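I've been paying for the Stolum home trial since December, and I have opinions. Quite a few of them, and my brother-in-law is tired of hearing them, so you get them instead.

Stolum, if you haven't run into it, sells you practice time with a two-armed house robot before you ever own one. You get a simulated home on your screen, a pair of arms to boss around, and a pile of everyday jobs to try. The starter plan was $200 and covers 8 rooms. The actual arms, the ones that would show up at my door in a crate, are $1,662. So the pitch is pretty simple: spend a little pretend time first, then decide if you want to spend real money.

I love this idea! I wish I could do it with couches.

My favorite room so far is the one with the big glass door looking out on the lawn. I keep going back to it even though the jobs there are small ones, just reaching around on a tabletop with one arm and over by a magazine in a tray with the other. 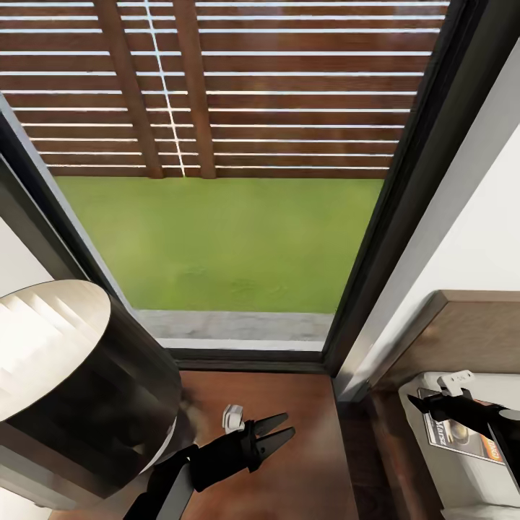
What I've learned from all this reaching is that I'm terrible at thinking with two hands at once. I mean it, I park the left one and forget it exists. Peadar Hegarty, who got me into this, told me to slow the speed setting way down for the first week (it goes up to 7, I was on 6, of course I was) and that helped a lot. I still wish the lessons told you that up front. The welcome guide spends two pages on how to change your account picture and gives speed a single line near the back.

Now, the pricing. People on the Bullport message board are furious that you pay for the trial and don't get it credited toward the arms, and I'm with them. The Moroz kit knocks the trial fee off if you buy within a month. Stolum doesn't, and when I wrote in to ask, I got a very polite email that answered some other question. Come on. If you're that sure I'll like the thing, put the money on it.

Where I part ways with the board is on the looks. Folks complain that the rooms are too clean and too bright, and that a real house has junk in it. Sure, mine does! But I'm trying to learn how far an arm reaches and how a gripper comes at something, and I'd like to do that before anybody adds my laundry. Efren Cruzado on the board says he'd pay extra for a messy version. Efren can have mine for free, he just has to drive over.

The tight spots are where I think the trial earns its keep. I'd never have thought about how little room you have to swing two arms in a corner with doors on one side and a wall on the other. 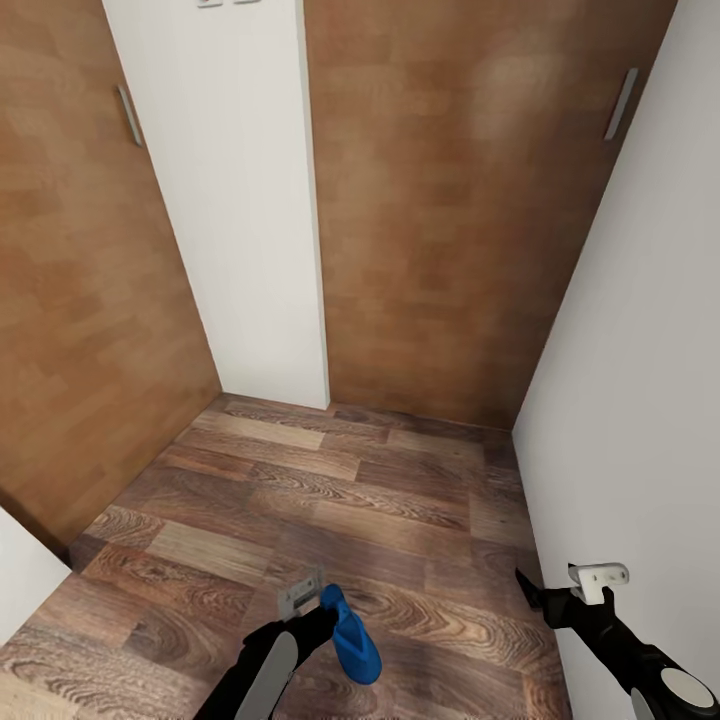 *Corner practice in the simulator, blue object at the left gripper.*

My own back hall is a lot like that, and it's the place I'd most want help picking things up, my knees being what they are. After a few evenings in that corner I got out a tape measure and went and stood in my hall for a while. I'm still not sure the arms would be happy back there, and I'd much rather wonder about it now than with a crate in the driveway.

So would I tell you to get it? Yes, if you're seriously thinking about the arms. If you're only curious, ask somebody who has it to let you drive for an hour. And if Furkham ever gets its own version out the door, wait and see what they charge, because Stolum could use the competition. I've got the plan through the end of the month and I haven't even opened the garage yet.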